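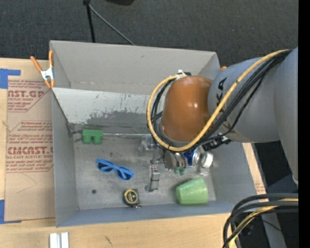
第五章 手把手，还是隔着屏幕：怎样把一个动作教给机械臂

先说说我自己第一次教机械臂抓东西的经历吧。那是十二月，实验室暖气不太行，我裹着羽绒服坐在操作台前，手里捏着遥操作手柄，信心满满地想：不就是从箱子里拿个东西嘛，三岁小孩都会！结果整整一个下午，我录了40条示教，第二天回放的时候自己都看不下去。有一大半时间我在犹豫，手柄往左挪一点，又往右挪一点，机械臂就跟着我一起犹豫。学生学老师，学得还挺像。

那天坐在我旁边的是Rami Jaber，当时他带我们组。他看完回放只问了一句：“你自己伸手去拿的时候，会这样晃吗？”我说不会。他说那就先用手拿几遍，看看自己是怎么拿的，再去碰手柄。这句话我后来转述给每一届学生，现在也转述给你。

所以这一章我们从一个金属箱子讲起。箱子就摆在木桌面上，夹子夹住箱沿，里面散着几样日常的小东西：一副蓝色塑料太阳镜、一把卷尺、一只侧躺着的浅绿色杯子，还有别的零碎。机械臂从右边伸进来。看着简单吧？可你要是真坐到操作台前，马上就会碰上一串问题。太阳镜该夹镜腿还是夹镜框？杯子横着，是从杯口那头进去，还是从侧面整个握住？卷尺倒是厚实，可它离箱子前沿那么近，手爪往下走的时候会不会蹭到箱壁？

这些问题，你用自己的手去做的时候根本不会想。教机械臂难就难在这儿，你得把平时不过脑子的事情重新过一遍脑子。

5.1 两种教法

教动作的办法很多，本章只讲两种。

第一种叫拖动示教，也有人叫手把手示教。让机械臂进入可拖动的状态，你直接抓着它的末端往目标那儿带，控制器一边走一边记下各关节的角度。好处是直观，碰到箱壁你手上立刻就有感觉；麻烦在于你的胳膊老是挡着相机，录下来的画面里有一半是你的袖子。另外大一点的机械臂拖起来真的累，我有个学生连拖了一上午，中午拿筷子手都在抖。

第二种是遥操作。你坐在一边，通过手柄、主手或者别的输入设备来指挥它。相机画面干净，人也离得远，安全多了。可是手感没了（除非你的设备带力反馈，而带力反馈的设备都不便宜），深度也不好判断。新手最常犯的毛病就是以为手爪已经到位，一合，夹了个空。

那到底该选哪种？我的习惯是看任务里“接触”占多大分量。插孔、拧盖子、沿着表面擦拭，这类活儿我偏向拖动；从箱子里挑东西、换个地方摆放，我多半用遥操作。5.4节会用Orka平台把同一个任务两种办法各做一遍，你可以自己比一比，不一定要听我的。

5.2 开录之前

我知道你很想马上动手，我也是。不过有几件事请先做完：

先空走一遍。箱子里什么都不放，让末端沿着箱壁内侧慢慢绕一圈，找出哪些位置腕部会顶住箱沿。靠墙的角落往往比你想的难进。

检查线缆。沿着手臂走的那几根线要固定好，同时给腕部留够转动的余量。腕关节转到两头极限各试一次，眼睛盯着线，别盯着手爪。

定好起点和终点。每条示教都从同一个姿态出发，回到同一个姿态。我们组早年有一批数据，起点是随手停的，我后来清洗这批数据花的时间比重录一遍还长……

写下你的抓取规则。比如“杯子一律从侧面握”“眼镜优先夹镜框中段”。规则可以改，改了就另起一批，别混着录。要是两个人轮流示教，这一条就更要紧了，我和Rami抓杯子的方式就完全不一样，混在一起训练出来的策略会在两种抓法之间来回摇摆。

5.3 录多少才够

每年都有人问，每年我都答不好。拿箱中抓取来说，我们在Drullau项目里最后用了319条示教，剔掉失误和中途停顿太久的，才拿去训练。再往前一个叫Khalaf的项目，任务简单得多，70条就够用了。当然也见过有人攒了800条，效果还是不理想，仔细一看，物体每次都放在差不多的位置，录再多也是同一件事。

所以请你把“录多少”换成另一个问题：物体的位置、朝向、相互遮挡，这些变化你都照顾到了没有？每录完一条，伸手把箱子里的东西拨乱再录下一条，麻烦是麻烦，但真的值！杯子有时立着，有时躺着；眼镜有时摊开，有时折起来；卷尺有时压在别的东西上面。

至于失误的那些，先别急着删。夹空了、又重新调整夹上来的片段，对后面讲纠错的第六章很有用，单独存一个文件夹就好。

动手之前的小练习：找一个浅一点的箱子，放五样你手边的东西，只用拇指和食指去拿，每样拿三遍，用手机从斜上方录下来。回看的时候记下每次手指接近的方向，以及合拢之前手有没有停顿。把记录带到下一节，我们会照着它来设置Jilness控制器里的接近路径。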